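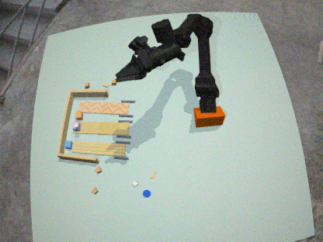
Sponsored posts on Prolto, are we paying for our own customers?
gridline72
Posted May 9, 2019

I run the paid side for Wulora, a small mail-order tea shop, and I have a question about who sees our sponsored posts on Prolto. We put $3000 into a campaign and got 183 orders from it, going by the Prolto dashboard. That looked fine until I matched the order emails against our newsletter list and found most of them were already on it. The ad itself is plain: a tin, the price, a button. I'm redoing the colors now, and the orange block against the pale green tabletop is close to the contrast I want for the button and background. But I don't want to spend time on a new version if the targeting is the real problem. Does anyone exclude their own list, and did it change anything?

papertrail
You have to upload the list yourself as an exclusion. Prolto doesn't do it for you, even if you have the same list loaded as a target in another campaign. Settings, Audiences, then Exclude. It only matches on the email the person signed up with, so you'll still miss some.

gridline72
Thanks. Do you know how long it takes to kick in?

papertrail
Ours took 72 hours. The help page says less than that. I would pause the campaign until the audience shows as ready, otherwise you keep paying for the same people while it processes.

oldmailroom
I'm going to disagree with the idea that this is a problem. Those people bought tea. Some of them might have gone months without ordering if they hadn't seen the post. We sell refills too, and when we excluded our list the sales went down and so did the newsletter clicks. I put them back in.

papertrail
That could be a lot of things. Did you run both at the same time?

oldmailroom
No, one after the other.

papertrail
Then you can't tell. You might have switched in a slow month.

oldmailroom
It was June, and June is slow for us, I'll give you that. I still don't think an existing customer is worth zero.

m_kettering_ads
Not zero, but you can reach them by email for next to nothing. If the order would have come from the newsletter anyway, the ad money is wasted. Split it. One campaign for strangers, one for the list with a small budget, and look at them separately. We did that for a garden supply client in Mulligan and ended up keeping both, but the list campaign gets a lot less money now.

gridline72
A split makes sense. Would you use the same post in both?

m_kettering_ads
Yes, for the first run. If you change the post and the audience together you won't know which one did it. Leave the new colors for later.

tollbooth
Also check your attribution window. Prolto counts anyone who saw the post and ordered within a set number of days, clicked or not. If yours is still on the default, a good part of those orders may be people who scrolled past it and bought from your email. Etent will show you clicks only. It's a paid add-on and the export is clumsy, but the numbers are easier to trust.

oldmailroom
Etent undercounts phones, at least for us.

tollbooth
It did before the last update. I haven't seen it lately.

gridline72
I was on the default. Switched to clicks only and the total dropped by a lot. I've uploaded the list as an exclusion, set up a second campaign for the list, and both will run for four weeks with the old post. I'll put the results in this thread when they're done.

papertrail
Check the match rate on that list before you start it.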